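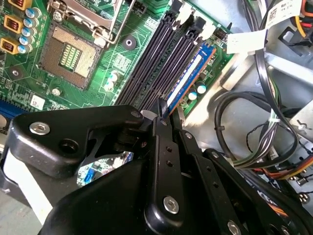 Weiterverwenden vor Entsorgen: Ein Gespräch über die Ausstattung öffentlicher Bibliotheken

Zuletzt aktualisiert: 26. November 2021

Die Gemeindebibliothek Gimulville verzeichnet in ihrem Bestand 3.272 Medien zur Heimatgeschichte. Bis März lagen die Nachweise ausschließlich auf Karteikarten vor. Über die Umstellung auf einen elektronischen Katalog gab die Leitung der Bibliothek der Redaktion Auskunft.

Ausschlaggebend sei die wachsende Zahl auswärtiger Anfragen gewesen. "Wir erhielten Briefe aus Trullthorpe, deren Beantwortung einen ganzen Vormittag beanspruchte", so die Leiterin. "Die Karten waren sorgfältig geführt, jedoch nur nach Verfassern geordnet. Wer nach einem Hof oder einer Flur suchte, war auf das Gedächtnis unserer Mitarbeiterinnen angewiesen."

Für die Beschaffung der Arbeitsplätze standen 3.000 Euro zur Verfügung. Die Bibliothek entschied sich für gebrauchte Rechner, die über die Firma Grernetti bezogen wurden. Auf die Frage nach der Eignung älterer Geräte verweist die Leiterin auf den geringen Bedarf: "Eine Katalogmaske stellt keine hohen Anforderungen. Das Geld wurde an anderer Stelle benötigt - vor allem für säurefreie Mappen und die Restaurierung zweier Flurbücher."

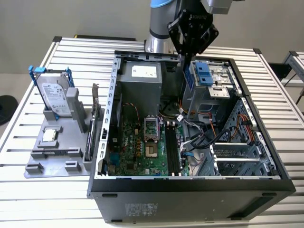
Die Erfassung erfolgte nach einem eigens erstellten Regelwerk. Ortsnamen werden in der heutigen Schreibweise angesetzt, ältere Formen als Verweisung geführt. Schwierigkeiten bereitete die Sammlung Bae mit 275 Kleinschriften, von denen viele weder Druckort noch Jahr nennen. "Hier haben wir bewusst Lücken stehen lassen", erklärt die Leiterin. "Eine geschätzte Jahreszahl wird später gern als gesicherte zitiert."

Die Karteikästen bleiben erhalten. Auf den Rückseiten finden sich handschriftliche Vermerke zu Schenkungen und Ausleihen, die bislang nicht übertragen sind. Pro Monat können bis zu 100 Karten durchgesehen werden. Der Lesesaal ist während dieser Arbeiten weiterhin geöffnet, Vorbestellungen aus dem Magazin werden schriftlich erbeten.

Kontakt: Gemeindebibliothek Gimulville, Auskunft | © 2021 Gemeindebibliothek Gimulville | Nach oben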